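# Teaching an arm to lay a pretend breakfast

My project this year was a table-top arm that picks up toy kitchen things and puts them where you ask. I did most of it in the shared workshop at Stastcombe, where I've had a bench since February (and where my bag, coat and half my socket set now seem to live). I named the build Lepik after a cartoon dog I used to draw, and it stuck, so that's the name in all my files.

The plan sounded easy. Find the thing, go to the thing, close the gripper, move it, let go. I'd written "two weeks" next to that in my first plan!

## The layout

I wanted a table that looked like someone had just emptied the shopping on to it, but with enough space round everything for a clumsy first go. The white top is lovely for telling colours apart and terrible for glare, so I spent a whole evening just moving lamps.
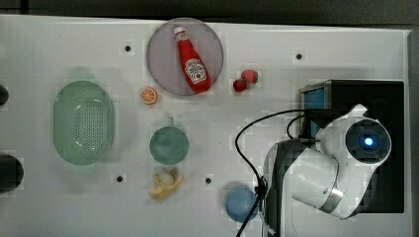 *Fig. 1: The breakfast table from overhead, with the ketchup on its plate and the arm over on the right.*

My finder program is simple. It splits the overhead view into patches of colour and guesses what each one is from its size and shape. Red was a pain from the start, what with the strawberries and the bottle both being red, and in my first version a strawberry was just "very small ketchup". I added a size limit and that sorted most of it. Green was the other one: the colander and the mug are close enough that I had to go by outline instead.

## Getting in close

The overhead view gets the arm to the right part of the table, then the wrist camera takes over. I was really pleased with this bit on paper. In practice the picture goes blocky, because I'm squashing it hard to get it down the cable quickly, and blocky edges make the finder jumpy.

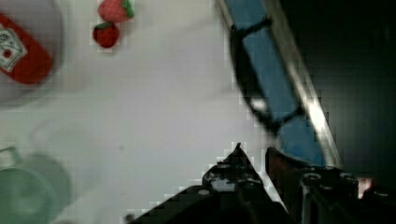

*Fig. 2: Wrist camera, gripper fingers at the bottom. Note the squares round the strawberries.*

I logged 2709 wrist pictures and threw out 1081 of them for being too smeared to use. Painful, but the finder got much steadier once they'd gone. If I'd checked the squashing setting in the first place I'd have saved myself a lot of clicking (lesson learnt, it's on a sticky note now).

## Cables and reach

The next headache was the cable. I left plenty of slack so the wrist could turn, and then of course the slack wandered over the table and the finder called it a new object. Tranorel, the motion program I'd borrowed bits from, knows nothing about cables at all, so I drew a no-go patch by hand and told the finder to ignore anything thin and black.
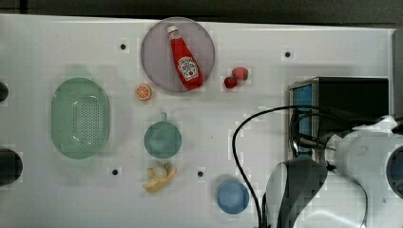 *Fig. 3: Gripper low on the right, cable looping past the blue bowl.*

Reach was fine for the near side and poor for the far side. The arm gets a bit wobbly when it's stretched out, so I slowed it down over the colander half of the table. It took 7 goes at the speed settings before I stopped wincing.

## Where it's got to

I showed it at the Mundley open evening and it behaved itself well enough, though I did stand next to it the whole time. The full log has 1422 moves in it, and I've kept the bad ones in because they're the useful ones. Next on my list is a softer pad for the fingers, then proper handling for things with handles.

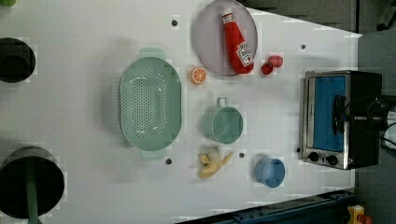 **Why use toy food and not the real thing?**

Toys stay the same shape and colour from one evening to the next, so when a run goes wrong I know it's my program and I can go looking for the mistake. Real fruit would go soft, and I'd probably eat it.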